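December, afternoon, second pass at the Presudine sourdough claim

Lesia Maksymiv sent over the Polishchuk flour trial again, the one that says a starter kept on rye rises faster than one kept on white. I still don't believe it. Their write-up has 2 jars per flour and no note of room temperature. A jar by the oven will beat a jar by the window whatever you feed it.

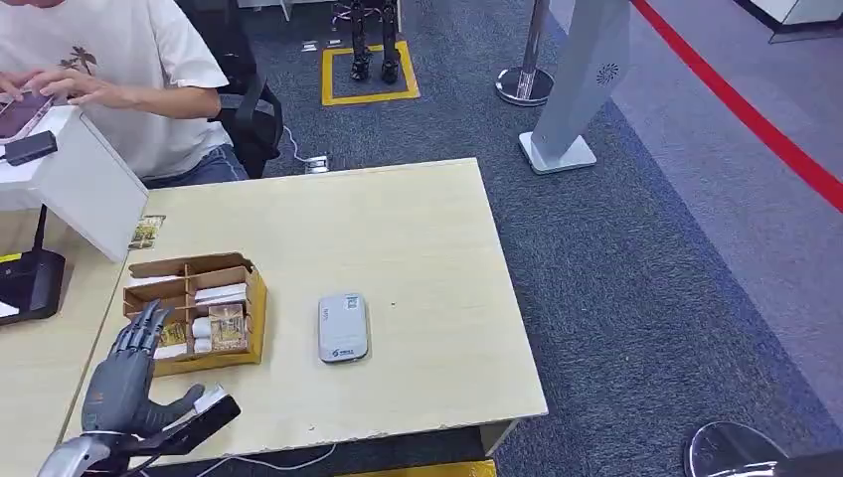 Repeated it with the Naten rye and the shop white, same tap water, same shelf. Rye peaked at 107 minutes, white at 112. Five minutes is nothing. I can lose five minutes deciding whether a dome has started to sink.

Oksana Prokopenko thinks I stirred the white one harder. Possible. She also thinks the rye simply looks livelier as it's stickier and holds on to the glass, so the tide mark flatters it. That one I like better.

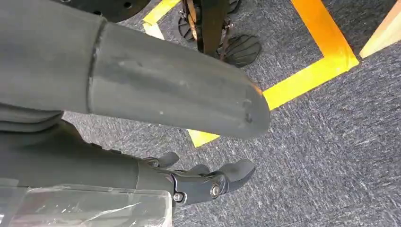

The Zitosus leaflet quotes 3,183 bakes in favour of rye. No word on who baked them or what counted as a good loaf. I wrote to ask and got the same leaflet back. Not using that figure in anything.

Still to do:

1. Swap the jars left to right halfway through, in case the shelf has a warm end.

2. Mark the level with tape, and have Oksana read it without knowing which flour is which.
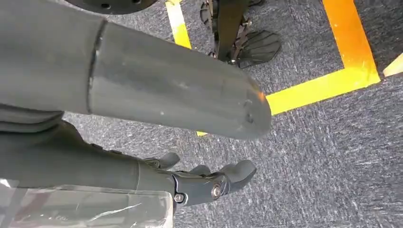
3. Bake from both, same tin, same dough weight.

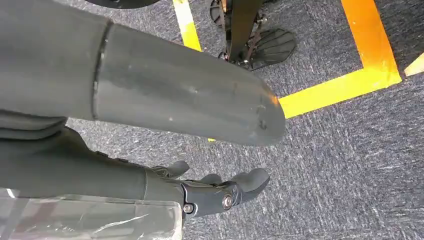
Crust colour is the other thing Lesia wants scored, and I've told her I don't trust us to do it by eye. Last batch she called one loaf "evenly brown" and I called it blotched. Even a plain dark grey cylinder comes out bright along the top and in shadow underneath, and a loaf is no different. So: turn the loaf, score it twice, or drop colour altogether. I'd drop it. Rye jar fed again at four, white straight after.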